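Week 3: Braking, tyres and the optimism of drivers

Notes for the Fondow evening course, Unit 2 (Road Vehicles for People Who Own One)

Last week we left off at weight transfer. A quick recap for anyone who spent it looking at their phone: when you brake, the load moves forward, the nose dips, and the front tyres end up doing most of the work. The rears are mainly there for company.

1. Reaction distance
The car keeps going at full speed while you decide what to do about it. At 60 km/h you cover nearly 17 metres every second. An alert driver needs a second or more. A driver choosing a podcast needs longer, and rates themselves as alert.

2. Braking distance
Depends on the square of your speed. Double the speed and you need four times the road. This is the most useful fact in the unit and the one most often left out of exam answers, so write it down.

v squared = 2 x a x d

where v is speed in metres per second, a is deceleration and d is distance. Convert from km/h first (divide by 3.6). Every year someone forgets and stops a hatchback in the next province.

3. Grip
Good tyres on dry asphalt give a coefficient of friction near 0.8. Rain knocks that down to 0.5 or so, packed snow to 0.2, and glare ice to a number best discussed indoors. All-wheel drive helps you get moving. It does nothing for stopping, whatever your brother-in-law says about his.

4. What ABS does
It releases and reapplies the brakes many times a second so the wheels keep turning and you can still steer. The pedal will shudder under your foot. Keep pressing. On loose gravel or deep snow, ABS can lengthen the stop a little, but you keep your steering, so you at least get some say in what you hit.

Worked problem
The Drumunero hill road has a 90 km/h limit and a blind crest. Our test wagon has a mass of 2,900 kg loaded. Find the stopping distance in the wet, level road, one second of reaction time. (The mass cancels. It was put there to see who would panic.)

Reading: Cleltar workshop booklet, chapter 3, and the tyre table on page 243. Bring a calculator that isn't your phone.

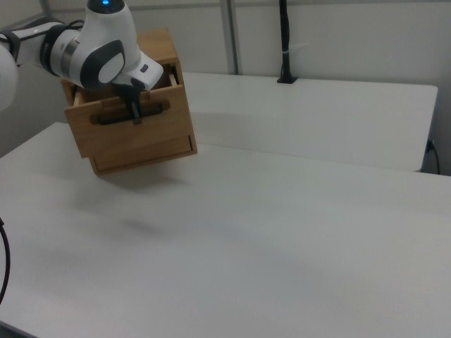
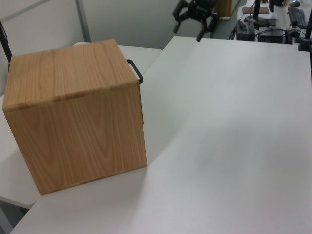
Fig. 3. Arm at the drawer cabinet (first picture); wooden box on the white tabletop (second picture).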